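Hostholm room

A Hostholm room is a type of workroom with white wall panels, a green floor and large windows divided by dark bars. The name comes from the Hostholm district, where rooms of this kind were first fitted in a group of multistory buildings let to small firms and schools. It is used today for rooms in other places too, if they have the same colors and the same way of finishing the wall under the window. In the district itself, people more often say simply "green room", which can confuse visitors who know this word from the theater.

Name

The term was brought into general use by the interior historian Nokuthula Botha, who made a survey of around 200 workrooms in the district. Before her survey the owners used several names, among them "standard room", "day room" and "Pryor room", after the firm Pryor, which supplied the first panels. Botha preferred the name of the district for the reason that Pryor did not make the floors or the windows, and had no part in the later rooms. The older name is still found in rental contracts.

Features

Walls

The walls are covered with white panels, fixed with narrow joints between them. The panels can be taken off one by one, and the pipes and cables run behind them. In the early rooms the panels went from floor to ceiling on all sides. Later it became usual to leave the wall opposite the window plain and painted, as most tenants placed tall cupboards there and the panels could not be reached anyway.

The white is not always the same white. Pryor delivered a slightly warm tone, and the panels which replaced it after damage were often colder. In rooms with much daylight the difference is hard to notice, but it is visible in the evening under lamps. Some owners keep a few old panels in store and exchange them only with each other.

Windows

The windows are large and are placed fairly high in the wall. The panes are divided by dark vertical mullions, with a dark horizontal bar below. Dark bars were chosen because they show less dirt in a street with heavy traffic, according to the building papers. The architect Sizwe Mathebula has given another explanation, that the bars were left over from a shopfront order. The papers do not confirm this and Botha did not include it in her survey.

Many of the rooms look out to the neighboring buildings, which stand close, and to the trees that were planted in the yards between them. On the lower floors the leaves take a part of the light in summer. The district rules do not allow the trees to be cut back before June, so tenants on these floors sometimes ask for a room higher up when one becomes free.
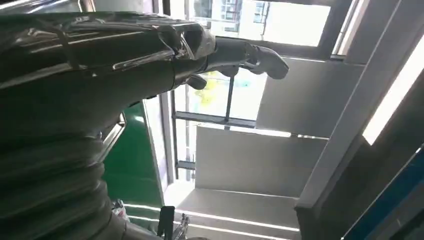 The height of the windows was also a matter of discussion. A lower window gives a better view for a person who sits, but it takes away wall that can be used for benches. The first tenants were mostly repair shops, and they wanted the benches. When offices and teaching rooms came into the buildings, the windows stayed where they were, and the people who work there became used to seeing the upper part of the opposite house.

Ledges

Under the window, or on the wall close to it, a Hostholm room often has white ledges in stepped layers, each one coming out a little more than the one above. In the original drawings they are called "light steps". They were meant to catch daylight and throw it up to the ceiling, so that the inner part of the room would be less dark. Measurements made by Karabo Makhubela in one building showed that the effect exists but is small, and that it nearly disappears when objects are kept on the ledges.

In daily use the ledges are shelves. The lowest one usually holds the heavier things, and the upper ones are too narrow for more than a row of small boxes or pots. Cleaning them takes time, as dust collects in the inner corners, and this is the most common complaint in the letters kept by the building office. In newly fitted rooms the number of steps has been reduced to three, or to two where the wall is short.

Floor

The floor is green with a light gloss. Several shades have been used, from a grayish green in the oldest rooms to a clearer one in the rooms fitted later by the firm Ritilier. The reason for the color is described in a letter from the first owner, who wrote that a dropped screw must be easy to find and that a gray floor had cost his workers too many hours. The gloss is a compromise. A fully matte floor was tried in one corridor and kept the marks of wheels, while a very shiny one reflected the window into the eyes of people at the benches.

The green floor has an effect on other things in the room as well. White surfaces close to the ground get a weak green tint when the sun comes in, and photographers and sign painters who rented rooms in the district often covered a part of the floor with gray cloth.

History

The first Hostholm rooms were fitted when a row of storage buildings was changed into workrooms. The owner wanted all rooms to be equal, so that a tenant could move from one to another without new fittings. For this purpose he ordered panels of only one size from Pryor. The building with the most rooms has 44 of them – all with the same distance between the panel joints, although the outer walls are not exactly straight. The difference was taken up in the corners with strips cut on the spot.

Pryor later stopped making the panels. After this the owners bought from several suppliers, and for a period the rooms became less alike. Cupboards, hooks and rails made for the old joints did not fit the new ones. The building manager Chantelle Naidoo finally made a list of sizes which each new supplier had to follow, and the list is still attached to every order. Lakier, a paint maker, mixed a white for touching up the panels from a sample she sent them, and this paint is sold in the district under the name "Hostholm white". It is somewhat darker when it has dried than it looks in the can.

Use

Hostholm rooms have been used for repair work, model building, sewing, printing, drawing lessons and many sorts of technical work. They are considered suitable where good daylight is needed and where the floor must be easy to wipe. They are less liked for meetings. The hard surfaces give an echo, and the usual remedy – curtains – covers the windows and takes away the main advantage of the room. Felt sheets hung on the plain wall have given better results.

Maintenance

Owners recommend to clean the panels with a damp cloth and mild soap, from the bottom up, to avoid streaks. Rough pads take off the surface and leave dull spots which cannot be repaired by paint only. The dark window bars need to be wiped more often on the inside than on the outside, where the rain does part of the work. For the floor, a wide soft mop is used. Chairs with hard feet should have felt under them.

Reception

Opinions about the type are divided. Botha calls it one of the few workroom designs in the region that was made with attention to the hands and eyes of the people inside. The critic Keabetswe Nel found the rooms cold and wrote that the trees outside did more for the tenants than the light steps. She made an exception for the afternoon, when the ledges are bright and the floor gives some color to the lower part of the walls. Her article led to several replies from tenants, most of which were about the heating.

See also

Clerestory
Light shelf
Mullion
Wall paneling
Workbench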